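Buying the second arm: what a small team budgets for

May 13, 2018

Fuvinska runs a bench programme for manipulation work, and for the past year it has run on a single arm. The team is now planning a second. Natália Hájek writes the purchase plan. Mwangi Mugo looks after the bench and will have to live with whatever is bought. Both were interviewed at the firm's office, together for the first part and separately after that.

The plan began as a one-line request for an arm. Hájek sent it back.

"An arm is the part people want to talk about," she said. "I asked for the fingers, the wrist camera, the mounting plate, the spare cable and the hours. Once those were in, the arm was less than half of the total."

Her first rule is that each line must be tied to a task the bench already performs. The reference task uses a miniature basketball hoop fixed to the wall, a small ball and a shallow tray. Mugo chose it because the parts are cheap to replace and a bad grip can be seen straight away in the wrist view.

"You look at where the tips meet the ball," he said. "If the contact is low or off to one side, I don't need a force reading to know I have a finger problem. I would rather find that on a foam ball than on a customer's part."

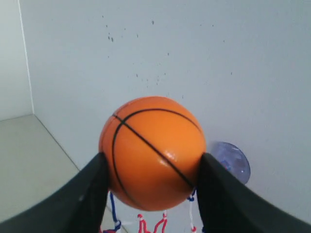
Fingers and other wearing parts

Fingers are treated as consumables. Hájek's sheet lists them next to gloves and cleaning cloths, and the order is placed by the box. The supplier, Bandari, quotes 59 a pair at the quantity Fuvinska buys, and the budget allows for a change of both fingers whenever the tip surface is judged to have gone. Mugo makes that judgement by eye and by touch. He has no written limit and says he is in no hurry to produce one.

"If I write down a number, somebody will run to the number," he said.

The two disagree on stock. Hájek wants one spare set for each arm. Mugo wants three sets for the bench as a whole, on the grounds that a delayed delivery stops everything. The draft has his figure in it, with a note in the margin that Hájek has not yet removed.

The wrist camera caused more discussion than the fingers. Its angle decides how much of the table is visible past the gripper, and a longer finger takes up more of the view. Bukenby offered a longer pattern at the same price. Mugo turned it down after drawing the view on paper, and the existing length was kept for the new arm so that both would give comparable pictures.

"With this length I can still see the tray, the ball and the bottom of the net at once," he said. "I don't want to lose the tray behind the finger."

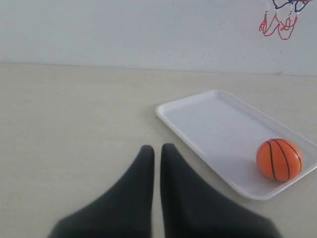 Wrist camera view of the reference task, with the ball in the tray and the net at upper right.

Bench space and fixtures

The second arm needs a table, and the table is a separate line. Hájek had assumed an existing one could be used. Mugo asked for the same pale top as the first bench, on which a bright object is easy to pick out, and for a plain wall behind it. The wall cost nothing. The table, with levelling feet and delivery, came to 1,000.

Fixtures for the task itself were kept to 60. The sum covers a tray, a hoop and several balls, bought twice over so that the two benches match. Kirsten Oddsson, who approves spending above the team's own limit, queried the line when she first saw it and then passed it without a change. 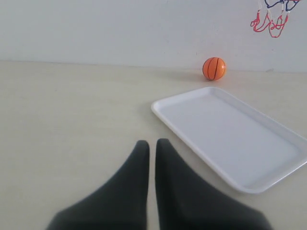

Mugo's other request was for clear table on both sides of the arm, including the side where no task is laid out at present. He has had to move a bench once before, when a new task would not fit, and puts the lost time at two days. Hájek accepted this without costing it.

Installation comes next. The quotation from Vlček was 1,866 and covers mounting, cabling and a day of checks on site. It does not cover training. Hájek asked for training to be priced separately and then left it out, as Mugo can teach the second operator himself. He agrees that he can. He has asked that the hours be shown in the plan.

"They were missing last time," he said. "The first arm looked cheap on paper, and then I spent my weeks on it."

Asked what she would change if the budget were cut, Hájek said she would delay the whole order before she would take out the spares. Mugo said he would give up the levelling feet.

The plan goes to Oddsson for approval this month. If it is passed as drafted, the arm will be delivered in September, and the table is to be in place before it arrives.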